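Sorting bench opens its parts shelves in Gratevmont

I popped into the Daza workshop in Gratevmont this February, and the parts corner is finally getting sorted! There's a green cloth over the table now (easier on the knees of your jeans than the old bench, trust me).

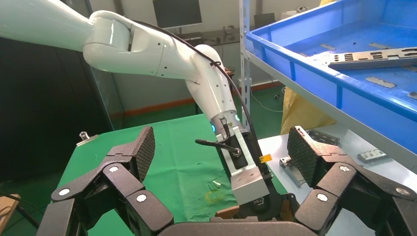 Horacio Echeverría, who has run the place for 10 years, wants the I/O shields done first. They're the thin metal plates that go round the sockets at the back of a PC.
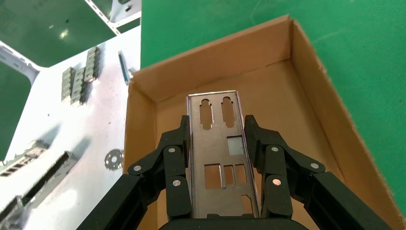

He reckons Prerkberg folk ask for those more than anything else, and I can believe it. I've lost 2 myself.
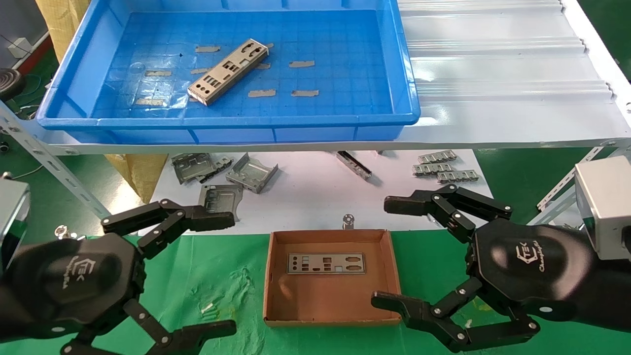 Brackets and rails come next. Doors open at 10 in the morning, and bring your old board so you can check the fit.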